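4.2 The shared reading table

The second site in our study of informal book lending was the ground floor of the Clerari building, where a round table was set up in an office room with glass partition walls. The table had no shelf beside it and no sign-out sheet. Books were left lying on top, and anyone working on the floor could read them there or take them home. We chose the site for its small scale. At the Mokden site, described in 4.1, the collection ran to 636 titles and most readers used the catalogue. At Clerari, 135 titles passed over the table during the study, usually a couple at a time.

We were interested in how books lying flat are picked up and put back. On a shelf the spine does most of the work, and a reader has to pull the book out to see the front. On a table the cover does it - a reader can take in the whole front while standing. Figure 7 gives three views of the room, all of them with the books on the table. The table was covered with a patterned cloth, and the book with a dog on its cover is the brown one.
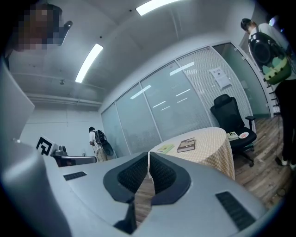
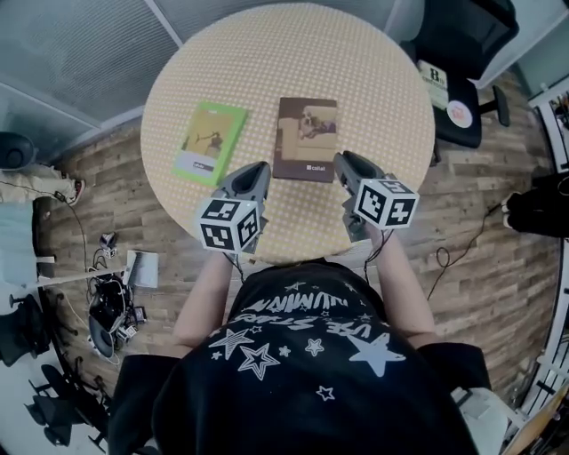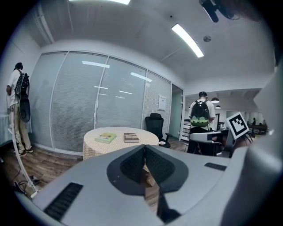 Figure 7. The room at the Clerari site. The second and third views show a green book on the left of the table and a brown one on the right.

Umut Ateş objected, on reading a draft of this section, that a table holding 2 books at a time is closer to a display than to a library, and that the loans should be reported separately from those at Mokden. We have done so in Table 3. He also asked whether people were choosing a book at all or simply taking what was nearest, a point our interviews cover only in part. Several readers said they had picked up a title they would have walked past on a shelf. Others said they waited until the books changed.

Returns were less tidy than loans. Books came back to the table, but also to window sills and desks elsewhere on the floor, and we counted a return only when the book was on the table again at the evening check. This probably makes loans look longer than they were. In May the check was moved from six o'clock to half past four, and the figures for that month should be read with this in mind.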